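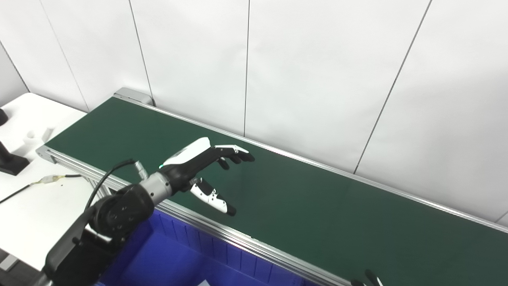
The hand is on, the belt is in, my thumbs are sore

Posted 2021-10-14

Right, where was I? Last time I'd got the conveyor as far as "a heap of parts with a belt draped over it", and I'd promised you all (both of you) that it would be standing up by the next post. It's up! It runs along the wall with the green belt on, aluminium rails down both sides, and I'm far prouder of it than anyone should be of a strip of dark green belt.

Getting the belt to track straight took me 3 evenings. It kept creeping towards the wall side and rubbing on the rail with a noise like a cross duck. I'd tighten one end, it would wander the other way, I'd swear, I'd make tea. Tobias Ruiz-Ortega, who has the bench behind mine at the Pindulmont workshop, wandered over in the end and pointed out that my end roller wasn't square to the frame. Two minutes with a Phillips screwdriver and it ran true. I bought him a pasty.

The hand is the exciting bit, though. It's the white and black one I've been going on about since May, and bolting it to the wrist was easy enough, but the cable was a pain. I'd routed it tight along the arm to look smart and it tugged every time the joint turned, so now it loops out of the top of the joint and over to the connector on the wrist. Looks a bit scruffy, works much better. When the little green light came on at the bottom of the palm I did a small dance.

Fingers first, then. I've been opening and closing them over the bare belt and fiddling with how far the thumb swings down. I want a decent gap before I put anything under there, and I've set the closing speed to 194 in the Idalura software (it goes up to 1000, and no, I'm not trying that yet). At 3000 milliseconds for a full close it's slow enough to watch and slow enough to hit stop if I've got a sign wrong again.

The blue bin lives under the belt for now. The plan is for the hand to pick things off and drop them in there, starting with sponges, then maybe plastic cups if the sponges go well.

Still on the list: tidy the cable on the white table, find somewhere sensible to keep the foam packaging, and label the Salent power supply before I unplug the wrong thing a second time. Sponges next week, I hope!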